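낱개 포장 간식

낱개 포장 간식은 한 번에 먹을 분량을 작은 봉지에 하나씩 밀봉한 먹거리를 통틀어 이르는 말이다. 과자, 사탕, 견과류, 말린 과일, 육포, 양념한 두부, 조린 고기와 내장까지 범위가 대단히 넓다. 한국에서는 '소포장 간식' 또는 '개별 포장 간식'이라고도 하며, 중국어권에서는 큰 봉지 안에 작은 봉지를 담은 형태와 무게를 달아 파는 형태가 모두 널리 퍼져 있다. 손바닥보다 작은 봉지 하나에 식품 보존 기술과 지역의 입맛, 인쇄 디자인이 함께 담겨 있어 들여다볼수록 재미있는 분야이기도 하다.

개요

낱개 포장의 기본은 공기와 습기, 빛을 막는 데 있다. 바삭한 과자는 습기를 먹으면 금세 눅눅해지고, 기름기가 많은 견과류는 산소와 빛을 만나면 묵은내가 난다. 조린 고기처럼 수분이 많은 식품은 미생물까지 막아야 하므로 밀봉한 뒤 가열 살균을 거치는 경우가 많다. 같은 크기의 봉지라도 안에 든 것에 따라 필름의 구조가 전혀 다르다는 점이 놀랍다!

봉지의 구조

가장 흔한 형태는 이른바 베개형 포장이다. 필름 한 장을 원통처럼 말아 뒷면에서 길게 붙이고, 양 끝을 눌러 닫는다. 끝부분의 톱니 모양은 장식처럼 보이지만 쓸모가 분명하다. 뾰족한 골에 힘이 모여 가위 없이도 찢기 시작할 수 있다. 사탕이나 비스킷을 뜯을 때 손이 저절로 톱니를 찾아가는 것도 이 때문이다.

진공 포장은 공기를 빼내 필름이 내용물에 바싹 달라붙게 한 것이다. 뼈가 붙은 고기나 모서리가 날카로운 식품에는 구멍이 나지 않도록 질긴 나일론 층을 넣기도 한다. 반대로 부서지기 쉬운 과자에는 질소를 채워 봉지를 부풀린다. 흔히 '질소를 샀다'고 놀리지만 그 기체가 없으면 과자는 운반 도중에 가루가 되기 쉽다.

재료

투명한 필름은 내용물을 그대로 보여 주어 말린 과일이나 색이 고운 젤리에 잘 어울린다. 알루미늄을 얇게 입힌 증착 필름은 빛과 산소를 훨씬 잘 막고, 번쩍이는 표면에 진한 색을 올리면 무척 화려해진다. 흰 바탕을 깐 필름은 글자가 또렷하게 읽힌다. 대개는 인쇄층, 차단층, 열로 녹여 붙이는 층을 겹쳐 만들며, 이 조합을 정하는 일이 포장 설계의 핵심이다.

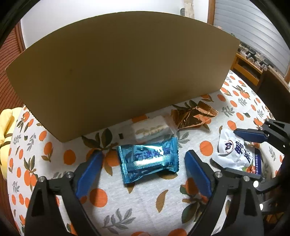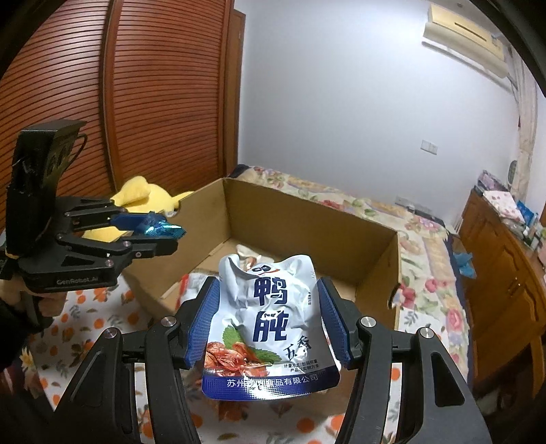

중국어권의 조림 간식

낱개 포장의 매력을 이야기할 때 빼놓을 수 없는 것이 루웨이(滷味) 계열이다. 간장, 설탕, 팔각, 계피, 산초, 진피 따위를 넣은 국물에 재료를 오래 조려 향을 배게 한 음식으로, 본래는 시장이나 노점에서 썰어 팔았다. 밀봉과 살균 기술이 보급되면서 오리 목, 오리 날개, 닭발, 메추리알, 말린 두부가 하나씩 봉지에 담기기 시작했고, 이제는 기차 여행의 단골 간식이 되었다.

그 가운데 오리 모래주머니는 씹는 맛을 즐기는 사람들에게 각별한 대접을 받는다. 중국어로는 야전(鸭胗) 또는 야준(鸭肫)이라 쓴다. 한국의 닭똥집과 같은 부위이지만 오리 쪽이 더 크고 결이 탄탄하다. 얇게 썰어 술안주로 내기도 하고, 통째로 들고 조금씩 베어 먹기도 한다. 쫄깃하다 못해 오도독하는 느낌이 있는데, 한번 맛을 들이면 다른 육포가 심심해질 정도다.

맛은 지역마다 갈린다. 쓰촨과 후난 쪽은 고추와 산초를 넉넉히 써서 얼얼하고, 장쑤와 저장 일대는 단맛이 도는 간장 조림을 즐기며, 광둥에서는 향신료를 은은하게 쓰는 편이다. 같은 부위를 지역별로 맛보며 비교하는 재미가 상당하다.

나누어 먹는 문화

낱개 포장은 나눔에 잘 맞는다. 명절에 손님상에 여러 종류를 섞어 내놓으면 저마다 좋아하는 것을 골라 먹을 수 있고, 남은 것은 다음 날에도 눅눅해지지 않는다. 여행에서 돌아와 동료들의 책상에 하나씩 놓아 두는 풍습도 이 포장 덕분에 한결 수월해졌다.

음식 수필가 예시 아드마수는 연재 글 「작은 봉지의 지도」에서 낯선 도시에 도착하면 식당보다 먼저 동네 가게의 간식 매대에 들른다고 썼다. 이 글에 실린 매대 기행은 읽는 것만으로 군침이 돈다. 같은 연재에서 찰투 베르헤는 봉지를 펴서 모은 수집첩 이야기를 다루었는데, 모은 포장지가 300장에 이르며 같은 제품의 옛 도안과 새 도안을 나란히 붙여 둔 쪽이 특히 볼만하다.

포장 쓰레기와 개선

약점도 뚜렷하다. 내용물에 비해 필름이 많이 들고, 여러 재료를 겹친 필름은 분리하기 어려워 재활용이 까다롭다. 이를 풀기 위해 한 가지 계열의 플라스틱만으로 차단성을 얻는 단일 소재 필름, 종이에 얇은 차단층을 입힌 포장이 연구되고 있다. 다만 살균 과정의 열을 견뎌야 하는 고기 간식은 마른 과자보다 바꾸기가 어렵다.

보관과 섭취

낱개로 밀봉되어 있어도 직사광선과 높은 온도는 피하는 것이 좋다. 살균한 고기 간식 중에는 실온에 두는 제품과 냉장해야 하는 제품이 섞여 있으므로 겉면의 표시를 확인한다. 봉지가 원래보다 부풀어 있거나 이음매가 벌어졌다면 먹지 않는다. 뜯은 뒤에는 바로 먹고, 남으면 밀폐 용기에 옮겨 냉장한다.

같이 보기

육포, 루웨이, 레토르트 식품, 진공 포장, 닭똥집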